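3.2 House rules for hand-held collection

I'll admit we started out with no rules at all, and it showed! By March I was throwing away clips left and right, so Moushumi Herath and I sat down and wrote 21 short ones (the full list is in the appendix). The one I'd fight for is rule 2: keep the marker facing out, and don't let your wrist or a cable wander across it.
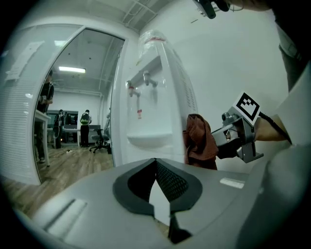 Figure 4. Two hand-held grippers, one with a cloth in its jaws, near a water dispenser.

Cloth gets its own rule, and it's a fussy one. You grip it, wait a beat, and only then move, or the start of the clip is useless to the Rudska labeling tool. We also ask people to stay clear of doorways and walk the spot first, looking for anything with water or power in it. After we taped the rules up, our reject pile dropped to 10 clips out of 52, and I stopped grumbling (mostly).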